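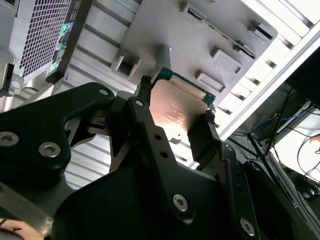 Vakisik left a comment on my last post saying a dropped processor is the cost of doing business, and that I should quit whining and buy a spare. After all, people drop them too!

Sure they do. I've done it myself (bent pins, bad words, the whole evening). But when I drop a chip I know I dropped it, and I stop. What bugs me about the fault we had at the Reddy bench is that the arm kept right on going. It lost its grip on the way to the socket, carried nothing the rest of the way, lowered nothing into place, and logged a completed install. Then it moved on to the next case. The log said 324 good placements that week, and at least one of them was a processor lying on the floor of a chassis under a bunch of cables.

We found it when the board wouldn't post. If somebody had put power through it with the chip resting against something live, I'd be writing a different column.

The cause was dull. The Humar controller decides it's holding a part by looking at how far the fingers closed, and someone had widened the tolerance because it kept throwing false alarms on thinner parts. A processor is pretty thin when you pinch it by the edges! So fully closed on air and closed on a chip had ended up as the same answer. I signed off on that change, by the way. The alarms were driving me nuts and I wanted to get through the day.

I still like these machines, and I'd rather have an arm doing its 800th processor than me doing mine. But I think we've gotten way too comfortable letting a robot grade its own work. Cinik, the shop that did our integration, quoted us $890 for a second check, a little sensor at the socket that asks whether there's a chip in there, yes or no. We said no thanks, because the gripper already "knew." That was a dumb place to save money, and I'd bet plenty of other benches have made the same call.

So, Vakisik, I did buy the spare. I also ordered the sensor, and the tolerance is back where it was, false alarms and all. It beeped at me twice while I was typing this.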